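Two-arm shirt folding: does cutting the action chunk from 64 to 50 explain my result?

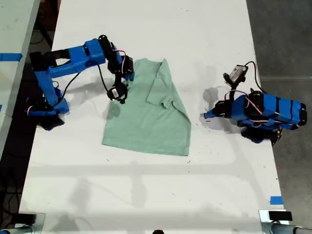
Groker
We have 3,776 teleoperated demos of T-shirt folding on a pair of low-cost arms, trained as one imitation policy that outputs joint targets for both arms. With a chunk length of 64 the policy often released the collar too early. I retrained with 50 and the early release mostly went away. My labmate wants to write this up as "shorter chunks are better for cloth." I'm not convinced. Both runs used the same data, but the second one also got a new random seed and a later checkpoint. How would you test this before claiming anything? Robot time is limited to mornings.

Stovness
You changed three things, so you can't say which one did it. Train both chunk lengths with at least three seeds each and pick the checkpoint by a rule you set beforehand, such as the same step count for all of them. Then evaluate in mixed order. Don't run all the 64s one morning and all the 50s the next -- lighting and servo calibration drift, and you will end up measuring that.

Also write down what counts as an early release before you start. We used "jaws open before the sleeve crosses the center of the shirt" and had a second person score the videos without knowing which policy was running. Our own gap got a lot smaller after that.

Report the start pose of the shirt too. A policy can look good if the shirt is always laid out the same way. We taped paper marks on the table and drew start positions from a list.

Ridimano
64 was always too long for me. Just use 50.

Greer MacAulay
Agree with Stovness on seeds. One thing to add: check how many steps of each chunk you execute before predicting again. If you run the whole chunk open loop, then chunk length and replanning rate change together. Hold the executed steps fixed and vary only the predicted length. I trained on a 2,000-demo subset first to see if the effect was there at all, and that saved a good deal of compute.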